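3.2 Work surface and light on the mezzanine

The sorting task at Trimgate was done at a light wooden table beside the railing (Figure 3). A white package with green printing lies on it, near a piece of teal-green cloth.

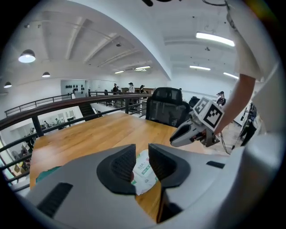

Fikre remarked that noise from the lower floor disturbed the sorting more than the size of the table did. We did not measure noise.

The hall has white walls, and the lamps hang at different depths under the ceiling. We set 1000 lux as our target for the table.
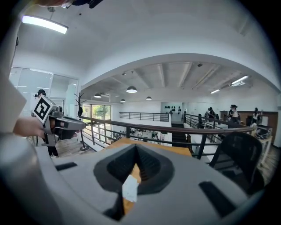 3.3 Sorting times

We kept 771 sorted items for the analysis.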